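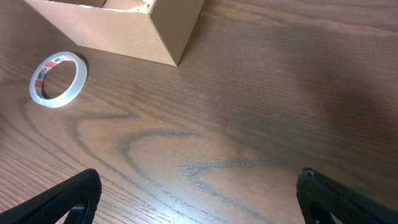 **Informe de avance – acondicionamiento y embalaje del fondo Orakzai**
Destinatario: Usman Afridi, oficina de subvenciones de Bindia
Redacta: Rukhsana Tarar
6 de julio de 2021

## 1. Estado general

El embalaje de la vajilla y el menaje del fondo avanza según el calendario aprobado. De las 600 piezas inventariadas, 467 están envueltas, etiquetadas y encajadas. Las restantes siguen en estantería, agrupadas por tamaño. El registro se actualiza al cierre de cada turno y coincide con el recuento de estantería en la última revisión.

## 2. Materiales

- Cajas de cartón ondulado, formato único. Se han montado 92.
- Cinta adhesiva transparente en rollo, con núcleo de cartón. El consumo supera lo previsto: las bases se cierran ahora con doble pasada en cruz.
- Separadores interiores de cartón, cortados a medida en el propio taller.

La primera partida de cajas llegó con las solapas inferiores mal hendidas. Clakon aceptó la devolución y repuso el material sin cargo. El retraso asociado fue de dos turnos y ya está absorbido.

## 3. Puesto de trabajo

Se trabaja sobre la mesa de madera barnizada de la sala norte. La superficie permite deslizar la caja sin levantarla, pero el barniz se raya con la arena que traen algunas piezas. Yiğit Sarıgül ha incorporado un repaso con paño seco entre caja y caja. Queda pendiente decidir si se compra un tapete de corte; la partida de fungibles lo admite.

La iluminación de la mesa es desigual y dificulta la lectura de las etiquetas manuscritas. Se ha pedido una lámpara de brazo.

## 4. Incidencias

1. Dos tazas con fisura previa no anotada en el inventario. Se han fotografiado y separado.
2. Numeración duplicada en un tramo del listado. Corregida por Justinas Dzene.
3. Despegue de cinta en cajas almacenadas junto al radiador – se han reubicado y precintado de nuevo.

## 5. Presupuesto

Gasto imputado a materiales en el periodo: 226 euros. No se solicita ampliación. El transporte al depósito de Dremis se facturará aparte, conforme a la cláusula cuarta del convenio.

## 6. Próximo periodo

Se completará el embalaje de las piezas en estantería, empezando por las fuentes grandes, que exigen caja individual. Después se hará el pesado de los bultos y la lista de carga. Maham Rizvi coordinará las fechas con el depósito, cuya recepción está prevista para noviembre.

Se necesita de la oficina la confirmación por escrito del valor asegurado antes de cerrar la lista de carga.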